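Mirville Tackle Fair: Plenty of Rods, Not Much Water

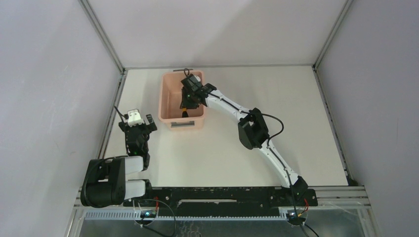 A pink bin on the tabletop, one arm reaching in.

I drove 57 miles to the September fair at Mirville and paid 10 dollars to park in a field. The posters promised casting on the lake. What we got was a lawn, a rope and a line of men throwing rubber weights at hoops.

Plullico had the biggest stand and a new surf rod said to add 14 yards to any cast. Added to whose cast? The rep wasn't sure. I tried it for six throws and couldn't tell it from my old one – though mine cost a lot less.

Bermúdez reels were better. The drag felt smooth, but they only let you pull line by hand, and a hand isn't a tuna. I'll wait for salt and sand to have their say.

The fish tacos were fine. I bought two leaders and left by three.

Filed under: Shows & Events, Saltwater

2 comments

reelgone: Ustberg is smaller but you do get to cast off the pier.

marshpike: Parking was free last year!

Contact | © Tight Knots | Back to top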